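How to Run a Simulated Assembly Cell at an Open Day

These notes cover the two-arm module insertion demo as set up for the Skostley open day in June. The same procedure works for any visitor session where a simulated cell runs live on one workstation and two displays. It assumes the Borinus scene package is already installed and that the operator has run the insertion task before.

Before you start

You need a workstation that holds 60 frames per second with both views open, two displays, and a keyboard within reach of the operator. Check the frame rate with the room lights and projector on. At Skostley the workstation shared a power strip with the projector, and we moved it to a separate outlet after a restart on Thursday morning.

Load the scene and let it settle for 40 seconds before sending the first command. Contact between the parts and the slots is solved from the first step, and small offsets left over from loading can cause a jam on the first insertion.

Step 1. Set the random seed

Open the Dedier task file and set the seed to 177. Any fixed value will do, but this one gives a part pose that the gripper reaches without a retry. Write the value on the operator sheet. If a visitor asks to see a run again, you can then repeat it exactly.

Step 2. Park the arm that is not working

Send the right arm to its raised pose and lock it there. The insertion uses one arm only, and a second arm moving near the table pulls attention away from the fixture. Leave the lock on until the session ends. The controller will refuse a joint command to a locked arm and log a warning, so check the log if the arm does not respond later.

Step 3. Run the insertion at reduced speed

Set the speed scale to 0.4 and start the task. At full speed the final approach is too short for people standing at the back. Pause when the part is just above the row of slots. This is the best point to explain tolerance, approach angle and grip force, and it can be held as long as needed. Resume with the space bar. 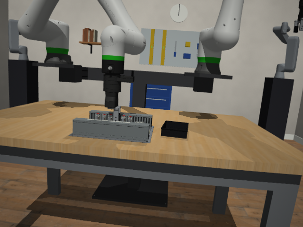
Step 4. Switch the second display to the round wide-angle view

Select the gripper view from the Egan viewer menu and send it to the second display. Turn off automatic cropping. The view is circular and the black corners are normal; if the viewer crops to fill a wide screen, it removes the top and bottom of the field, including much of the arm.

Tell visitors that straight edges bend in this view. They will ask. A short explanation of lens distortion is enough, and the fixed view on the first display gives them a reference. Do not correct the distortion in the viewer during a live run – on our workstation it dropped the frame rate below the target.

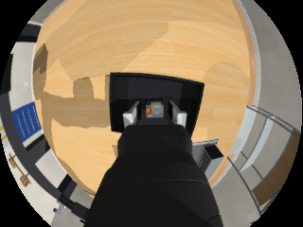

Gripper and black tray in the wide-angle view.

Step 5. Let visitors issue commands

Limit visitor control to the jog keys and set the step size to 2 mm. Keep the reset key on the operator's side. Start each visitor from the paused pose in Step 3 and let them try to seat the part. Most will push sideways against the slot wall. When the contact force limit trips, the task stops by itself and the message appears on the first display.

Step 6. Reset between groups

Stop the task, reload the scene and wait out the settling time again. Do not use the quick reset. It returns the arms to their start poses but keeps the part where the last visitor left it.

Troubleshooting

Part slips in the fingers: raise the grip force one level and reload.

Part vibrates in the slot: the time step is too large. Halve it and check the frame rate again.

Second display is black: the viewer has lost its connection. Close the view and select it again from the menu – a full restart is not needed.

Views out of sync: both must read from the same simulation process. Check the process number in each title bar.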